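Nakpan 800 Height-Adjustable Work Table

Item no. 3325
Made by Zusov
Availability: in stock, ships from our Virkudholm warehouse

The Nakpan 800 is a sit-stand table for offices, classrooms and light workshop use. It takes its name from the depth of the top, which is 800 mm. That is deep enough for a monitor at a proper viewing distance with space left over for a keyboard and paperwork.

The top has a smooth, low-glare finish that wipes clean with a damp cloth and mild dish soap. Do not use scouring pads, acetone or oven cleaner. The edges are rounded on the long sides and sealed all the way around, so spilled coffee won't get into the core if you wipe it up the same day.

Height is set with a paddle switch under the front edge. Push up to raise, push down to lower. Hold the paddle down for five seconds at the lowest position to reset the motors after a power cut. There are no memory presets on this model. If you need presets, order the Jodex hand control, which plugs into the same socket and stores four heights.
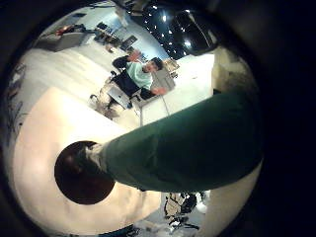 Cable routing is sold separately. The standard kit is a wire tray that screws to the underside and two adhesive clips for the legs. Leave enough slack for the full travel of the table before you fix the last clip. Most of the service calls we get on this model are for monitor cables that were tied down with the table at its lowest setting and pulled loose the first time it went up.

The frame is powder-coated steel and comes in white, gray or black. Leveling feet adjust by up to 15 mm. On thick carpet the feet tend to sink for the first week or two, so check the level again after that.

Linking tables

Two or more Nakpan tables can be set side by side with the linking plate (item 551). The plate holds the tops flush but doesn't connect the motors, and linked tables must be raised and lowered together by hand. For a pair that moves as one, ask us about the double controller before ordering – it can't be added later.

Assembly

The table ships in two boxes. Allow almost 400 mm of clear floor on each side while you put it together. Two people are needed to turn it upright. The screws for the top are the short ones in the bag marked C. The long ones will go through the surface.

Specifications

Top depth: 800 mm
Top widths: 1200, 1400 or 1600 mm
Frame: powder-coated steel, two motors
Control: paddle switch, Jodex hand control optional
Power cord: 3 m, grounded plug
Warranty: five years on frame and motors, two years on top and switch

Returns

Unopened boxes can be returned within 30 days. Opened tables are accepted if all parts are present and no holes have been drilled in the top. Return shipping is paid by the buyer unless the item arrived damaged.

Page updated October 9, 2024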